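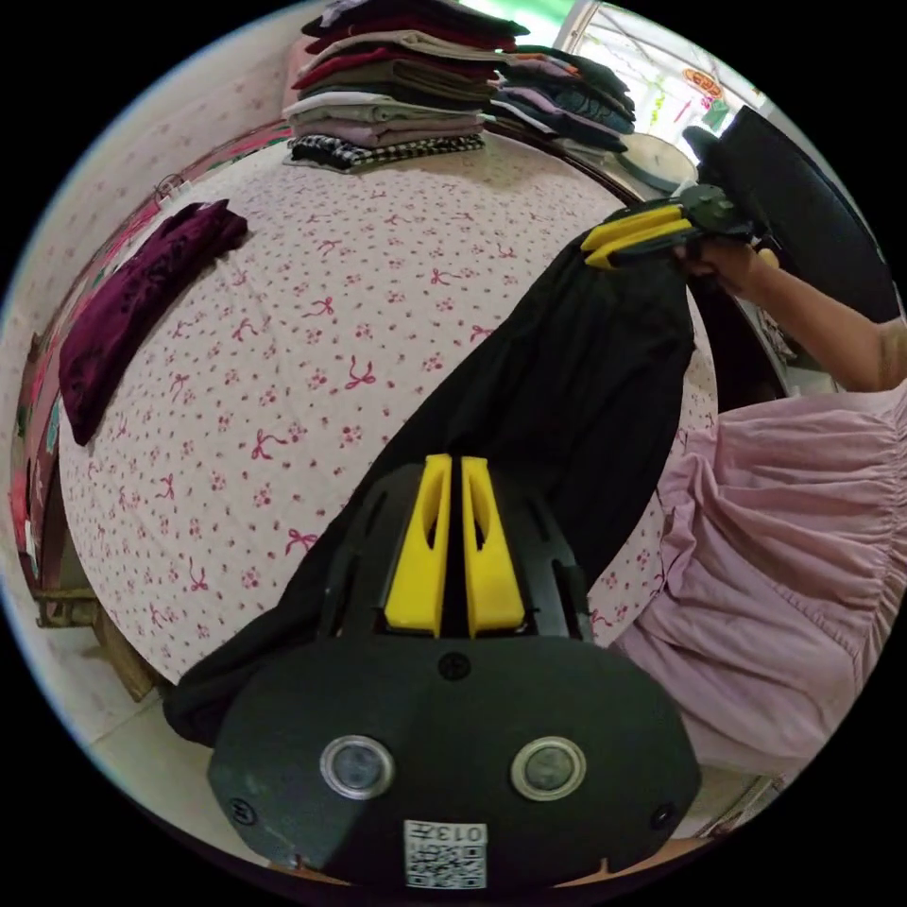 A black garment. Orkden will accept clean clothing and bed linen at two collection points from January 2025.

Orkden Opens Collection Points for Used Clothing and Household Textiles

The Town of Orkden has opened 2 collection points for used clothing and household textiles, the Department of Public Works announced. The service is free to all residents and replaces the seasonal drop-off event formerly held each June.

The collection points are located at the Lesier Street transfer station and in the parking area of the Teixeira Branch Library. Both sites are open during the regular hours of the facility. Residents are not required to register or to show a permit.

According to the department, the June event brought in 4,000 pounds of textiles last year, the highest total since the event was established. Residents who responded to a survey afterward asked for a service that would be available in all seasons, and the Town Council approved the change in its current budget.

Clothing, coats, sheets, blankets, towels and curtains will be accepted. Items may be worn or faded but must be clean and dry, and they must be placed in tied bags weighing no more than 35 pounds each. Shoes should be fastened together in pairs. Pillows, mattresses, carpet and any material soiled with oil or paint will not be accepted and should be placed with household trash. 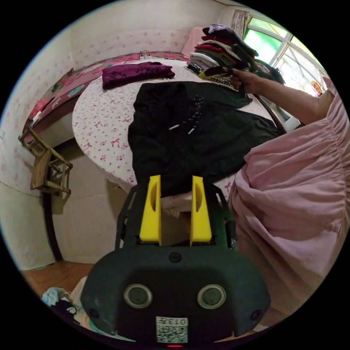 Sorting and Distribution

Material from both sites will be taken to a sorting center in Tirnis operated under an agreement between the two towns. Items in good condition will be offered first to local relief agencies. Remaining items will be sold by weight to textile recyclers, and the proceeds will be applied to the cost of hauling.

The agreement runs for 12 months and may be renewed by vote of both councils. The department will present a report on tonnage and costs before any renewal is considered. Residents may obtain a receipt for donated goods from the attendant at the Lesier Street station. Receipts are not available at the library.

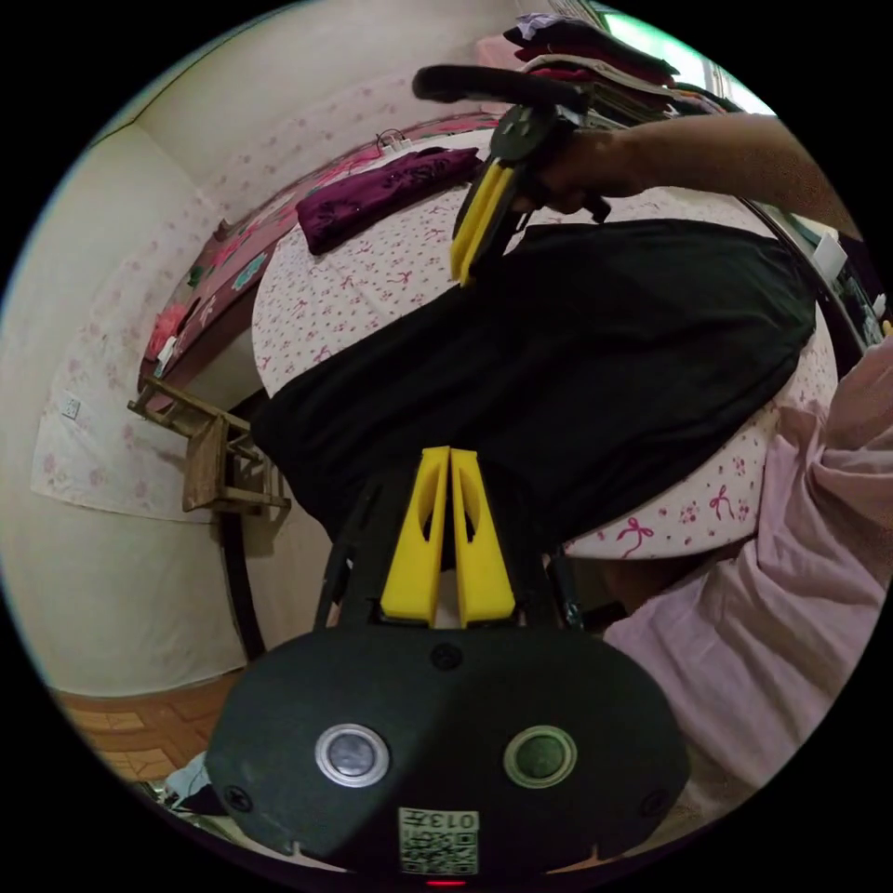

Further Information

A printed guide to accepted items is available at Town Hall and at all library branches. Residents who are unable to travel to a collection point may request a home pickup by calling the Department of Public Works. Pickups are limited to one per household in each quarter. Businesses and property managers with large quantities of linens should contact the department before delivering material to either site.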